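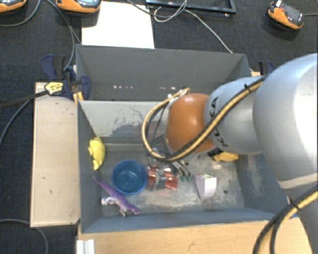
Grau, tief, gemischt: Was passiert mit Dingen, die in einer Sammelkiste landen?

Projektbericht im Modul Gestaltung von Alltagsumgebungen, Projektgruppe Nekside

1. Ausgangspunkt

Ratgeber zum Aufräumen sind sich in einem Punkt bemerkenswert einig: Jedes Ding braucht einen festen Platz. Wer Spielzeug, Geschirr und Kleinkram in dieselbe Kiste wirft, hat demnach nur umgeschichtet. Belege dafür haben wir in der Literatur, die uns zugänglich war, kaum gefunden. Meist steht dort ein Vorher-Bild, ein Nachher-Bild und dazwischen eine Kaufempfehlung.

Unsere Gruppe wollte wissen, ob die Sammelkiste tatsächlich so schlecht ist wie ihr Ruf. Untersucht haben wir das im Spielraum des Nachbarschaftshauses Alhassan in Venotberg. Der Raum wird nachmittags von Familien genutzt und hat eine kleine Küchenzeile, was für unsere Frage wichtig war: Spielzeug und Geschirr geraten dort ständig durcheinander. Ein Kind füttert einen Dinosaurier aus einer Schüssel, und später liegen beide in derselben Kiste. Ob das ein Ordnungsproblem ist, hängt davon ab, wen man fragt.

Das Haus hatte kurz vor Projektbeginn den Ordnungssatz Direlel angeschafft, ein System aus flachen Einsätzen mit Symbolkarten. Der Prospekt verspricht, dass Kinder damit "wie von selbst" aufräumen. Dieses Versprechen war der eigentliche Anlass für unser Projekt, und wir geben offen zu, dass wir von Anfang an Zweifel hatten.

2. Fragestellung

Wir haben zwei Fragen formuliert. Erstens: Wird ein Gegenstand in einer gemischten Kiste schlechter wiedergefunden als in einem beschrifteten Einsatz? Zweitens: Wird am Ende des Nachmittags überhaupt etwas zurückgelegt, und wenn ja, wohin?

Eine dritte Frage, nämlich ob Kinder durch feste Plätze selbstständiger werden, haben wir nach dem Zwischengespräch gestrichen. Dazu hätten wir Selbstständigkeit messen müssen. Die Vorschläge, die wir dafür hatten, waren durchweg schlecht.

3. Material und Raum

Für die Untersuchung haben wir 210 Gegenstände aus dem Bestand des Hauses erfasst und in einer Liste geführt. Darunter waren Tierfiguren, Fahrzeuge, Bausteine, Puppenzubehör, Schüsseln, Becher und Löffel. Was keiner Gruppe zuzuordnen war, kam unter "Sonstiges". Diese Gruppe wuchs im Lauf der Erfassung stärker, als uns lieb war. Ein rundliches gelbes Spielzeug mit kleinen Fortsätzen haben wir mehrfach umgruppiert, bevor wir es dort gelassen haben.

Als Sammelbehälter dienten 8 graue Kisten mit hohen Wänden. Sie sind robust und hässlich, und man sieht ihnen den Gebrauch an: Kratzer an den Innenseiten, abgeriebene Stellen am Boden. Für das Finden ist der Farbton übrigens ein Vorteil. Ein lila Dinosaurier oder eine blaue Schüssel hebt sich vom Grau deutlich ab, während dieselben Dinge in den bunten Einsätzen von Direlel leicht untergehen. Diesen Effekt hatten wir in der Planung nicht berücksichtigt, und er macht den Vergleich der beiden Systeme unsauber. Dazu mehr in Abschnitt 6.

Der Spielraum selbst ist lang und schmal. Das Regal mit den Einsätzen steht an der Fensterseite, die Kisten standen während der Untersuchung neben der Küchenzeile. Auch das war eine Entscheidung, die wir heute anders treffen würden.

4. Vorgehen

Das Projekt lief über 7 Wochen, mit Beginn im Januar. Wir haben wöchentlich zwischen beiden Systemen gewechselt. In den Direlel-Wochen lagen alle erfassten Dinge zu Beginn des Nachmittags in ihren Einsätzen, in den Kistenwochen gemischt in den grauen Kisten. In der letzten Woche durften die Familien frei wählen.

Insgesamt haben wir 40 Suchaufgaben durchgeführt, gleichmäßig auf beide Systeme verteilt. Eine Aufgabe bestand darin, einen bestimmten Gegenstand zu holen, der vorher auf einer Karte gezeigt wurde. Gestoppt wurde die Zeit vom Umdrehen der Karte bis zum Anfassen des Gegenstands. Das klingt genauer, als es war. Manche Kinder fassten erst etwas anderes an, spielten eine Weile damit und kehrten dann zur Aufgabe zurück. Wir haben solche Durchgänge mitgezählt und im Protokoll markiert. In einem kommerziellen Test wären sie vermutlich unter den Tisch gefallen.

Nach dem Ende der Spielzeit wurde der Raum so protokolliert, wie wir ihn vorfanden. Festgehalten haben wir, was im richtigen Behälter lag, was im falschen, und was noch auf dem Boden, auf dem Tisch oder in der Spüle war.

5. Ergebnisse

5.1 Suchen

Bei kleinen Dingen waren die Einsätze schneller. Einen bestimmten Löffel oder eine einzelne Figur aus einer vollen Kiste zu holen, dauert und ist laut. Die Kinder haben in solchen Fällen die Kiste ausgekippt, wogegen sich methodisch wenig sagen lässt, denn es funktioniert.

Bei größeren Dingen verschwand der Unterschied. Eine Schüssel liegt in einer locker gefüllten Kiste eben obenauf oder schaut zwischen anderen Sachen heraus. In mehreren Durchgängen waren die Kisten hier sogar im Vorteil, vor allem wenn sie nur wenig enthielten. Wer oben hineinschaut, sieht alles auf einmal. Bei den Einsätzen muss man zuerst wissen, in welcher Reihe man suchen soll, und die Symbolkarten haben dabei weniger geholfen als gedacht. Das Symbol für "Tiere" zeigt einen Hund. Jüngere Kinder haben dort keine Dinosaurier erwartet, und wir können ihnen das schlecht vorwerfen.

Für die Gruppe "Sonstiges" sieht das Direlel-System keine eigene Karte vor. Wir haben eine leere Karte mit einem Fragezeichen beschriftet. Sie wurde von allen Karten am häufigsten benutzt — allerdings überwiegend von Erwachsenen.

5.2 Zurücklegen

Hier fiel das Ergebnis deutlicher aus. In den Kistenwochen war der Boden am Ende des Nachmittags fast immer frei. In den Direlel-Wochen lag dort regelmäßig noch etwas. Wurde ein Ding überhaupt aufgehoben, landete es zwar oft im passenden Einsatz, aber viele Dinge wurden eben nicht aufgehoben.

Unsere Erklärung ist schlicht: Eine Kiste verlangt eine Bewegung, ein Einsatz verlangt eine Entscheidung. Am Ende eines langen Nachmittags haben Kinder wie Eltern keine Lust mehr auf Entscheidungen. Ob diese Erklärung stimmt, haben wir nicht geprüft. Der kürzere Weg zu den Kisten könnte einen Teil des Unterschieds ebenso gut erklären.

Von "wie von selbst" kann jedenfalls keine Rede sein. In beiden Systemen wurde aufgeräumt, wenn ein Erwachsener damit anfing. Fing keiner an, blieb alles liegen.

5.3 Geschirr

Das Durcheinander von Spielzeug und Küchensachen war für das Haus der größte Ärger, und genau daran änderte keines der Systeme etwas. Schüsseln tauchten in beiden Varianten zwischen Spielsachen auf. Die Einsätze führten nur dazu, dass sie nun säuberlich neben den Puppentellern standen. Aus Sicht der Kinder ist das völlig richtig einsortiert. Für die Küche fehlen die Schüsseln trotzdem.

In der Gruppe haben wir lange darüber gestritten, ob eine Schüssel bei den Spielsachen als "falsch abgelegt" zu werten ist. Wir haben uns schließlich an der Liste des Hauses orientiert, in der jede Schüssel zur Küche gehört. Mit der anderen Entscheidung sähen beide Systeme besser aus. Wer unsere Zahlen mit anderen vergleichen will, sollte das wissen.

6. Einschränkungen

Die Standorte waren ungleich. Kisten und Regal hätten zur Hälfte der Zeit getauscht werden müssen. Wir haben es erwogen und wegen des Gewichts des Regals gelassen.

Die Farben waren ungleich. Grauer Grund gegen bunte Einsätze ist ein eigener Faktor, den wir vom Faktor "gemischt oder sortiert" nicht trennen können.

Die Füllmenge schwankte. Eine Kiste mit einer Handvoll Dingen ist etwas völlig anderes als eine randvolle. Im Protokoll steht in beiden Fällen "Kiste". Wir halten das für den schwersten Mangel der Arbeit. Vermutlich ist die Füllmenge wichtiger als alles, was wir verglichen haben.

Und schließlich waren wir voreingenommen. Wer einem Produkt misstraut, schaut bei dessen Schwächen genauer hin. Die Protokolle wurden deshalb in der zweiten Projekthälfte von zwei Personen getrennt geführt. Die Abweichungen blieben klein, aber beide Personen kannten natürlich die Fragestellung.

7. Empfehlungen an das Haus

Den Ordnungssatz würden wir nicht zurückgeben, ihn aber auf kleine Teile beschränken. Bausteine, Puppenzubehör und Löffel sind dort gut aufgehoben. Für alles, was größer ist als eine Kinderhand, reichen die grauen Kisten, sofern sie nicht voller als zur Hälfte sind. Diese Grenze ist geschätzt und müsste ausprobiert werden.

Die Symbolkarten sollten durch Fotos der tatsächlich vorhandenen Dinge ersetzt werden. Für das Geschirr schlagen wir eine eigene Kiste direkt an der Spüle vor, ohne Deckel. Alternativ könnte das Haus ein paar Schüsseln endgültig dem Spielbestand zuschlagen und aus der Küchenliste streichen. Das kostet wenig und beendet eine Diskussion, die im Nachbarschaftshaus offenbar schon länger geführt wird als unser Projekt gedauert hat.

Von der Anschaffung weiterer Einsätze raten wir vorerst ab. Ein erneuter Vergleich mit getauschten Standorten und festgelegter Füllmenge wäre im nächsten Durchgang des Moduls machbar. Liste und Protokollbögen liegen im Projektordner Nekside, die Gegenstände sind dort nach Gruppen sortiert, mit "Sonstiges" am Ende.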